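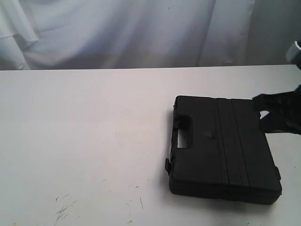

Can a wool coat that has been washed by mistake be worn again? Sometimes - it depends on the lining more than the wool, and a coat with no lining has the best chance.

Mehrangiz Mohammadi wrote:

> The Wellon coat went through on warm with the towels. It lost some 2 inches in the sleeves and the hem has gone wavy. I wore it to work anyway with a wide belt and got one nice comment and one odd look. Is it worth paying a tailor, or should I call it a cropped jacket and move on?
>
> Also, did anyone ever find a match for the Rusholm buttons? I need six.

Mehrangiz,

I would try blocking it before you pay anyone. Soak it in cool water with a little hair conditioner, press the water out in a towel, and pin it flat to the old measurements. You may get an inch back in the sleeves. The hem should come straight if you pin it every couple of inches.

Wear it without the belt at least once. That coat has a lot of shape through the shoulders already, and a wide belt pulls the eye to the waist, where the cloth is now thickest. With narrow pants and a long sweater showing under the hem it could look planned. I wouldn't wear it over a full skirt.

On the buttons: Torvik has a dark horn one, 23 mm, that is close to the Rusholm but flatter. I put them on my gray jacket in November and they have held up fine. They come on cards of two, so you would want three cards.

The Drollovstead scarf somebody asked me about is lambswool. It itches.

Sverre Granström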